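4. Replaying a demo in sim (Jakska planner)

Do this before you touch the real arm. Needs Cindel 10 or newer, older builds load the kitchen scene but the wrist view stays black.

1. Start the sim server first, then the planner. Other way round and the planner hangs on "waiting for clock".
2. Load the kitchen scene from the Burness pack. Wait for textures. Slow first time.
3. Open the Wrist View tab. Check you can see both fingertips. If not, the camera is parented to the wrong link, go back to section 3.
4. Set Max Steps to 1,000. Default is way too short for mug tasks.
5. Open the gripper all the way and hit Zero. Zeroing it half closed gives you bad widths for the rest of the sesion.
6. Pick a demo, press Replay. Hands off the sliders while it runs.
7. When it stops, compare the end pose with the logged one. Drift over 10 mm = wrong controller gains, reload the Khosravi preset and rerun.

Note: replay uses joint targets, not end effector poses. If you recorded in pose mode, convert first (Tools > Convert). Takes a while on long demos.

Note: seed matters. Plates and mug get placed from the seed, so a replay with a differnt seed will reach for where the mug used to be.

CAUTION: Replay ignores collision limits. Fine in sim. Do NOT switch the target to hardware with Replay still armed.

CAUTION: don't raise the control rate above 40 Hz, contacts get jumpy and the fingers buzz.

Wrist view with the mug scene loaded, gripper open:
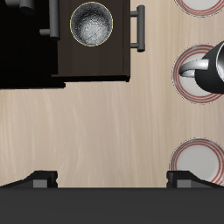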